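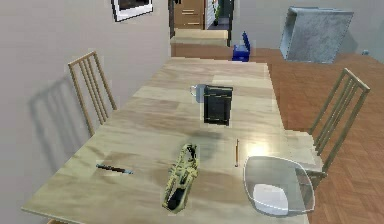 Figure 1. Dining table in the simulated apartment, with small objects placed for a tidying task.

Handout 5: Collecting demonstrations in simulation
Truka course on robot learning, Tulthorpe

Please read this handout before the lab. It continues from the lecture of 13th March, where we compared examples recorded on a real arm with examples recorded in a simulator. In the lab you will work only in the simulator, in the home set that we call Plestwood.

1. What counts as one example

One example (we also say one episode) is a complete recording of one task. It has the camera images, the joint positions, the commands sent by the operator, and a short sentence which says what was asked. If one of these parts is missing, the episode cannot be used for training, even when the motion is very good.

The sentence should be simple. For the table in Figure 1 we may write "put the pencil in the bowl" or "move the mug next to the wallet". Look carefully before you write. The black object in front of the mug can be read as a wallet or as a small closed book, and two students will easily choose two different words. Agree on the word in your group and write it in the group sheet. The same is true for the object with the camouflage pattern, which some of you will call a pouch and others a holster.

2. What to vary

A group must deliver 200 episodes. If all of them start from the same arrangement, the policy learns the arrangement and not the task. For this reason the start state must change after every 5 episodes. You can change:
– the position and the turn of each object
– the place of the chairs
– the direction and strength of the light
– the height and angle of the camera

Light is often forgotten. A polished tabletop gives bright reflections, and a transparent bowl beside such a reflection is difficult for the vision part of the network. Keep these episodes in your set. We want them.

3. Views without the task objects

Each group also records more than 50 still views of other parts of the home, with no arm in view. They are used to train the part of the model that decides if a task is possible from the present position.

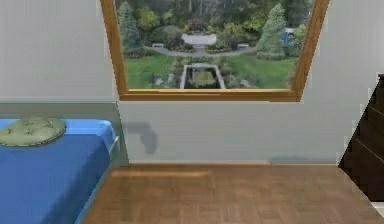 Pillai asked after the lecture whether such views are not a waste of disk space, as the policy cannot learn any motion from them. It was a fair question, and my answer is that they do not teach motion. They teach the model to say "not here" when it is asked for the mug and it is looking at a bed and a window. In our September set we had none, and the model then tried to reach in every room.

4. Checking before you upload

Replay 3 episodes from each start state at normal speed. Reject an episode if the operator waits a long time without moving, or if an object passes through another one – the simulator sometimes allows this. A failed grasp followed by a good one is not a reason to reject. Mark it "recovered" in the label file.

Upload the episodes, the still views and the group sheet together, in one folder with your group number.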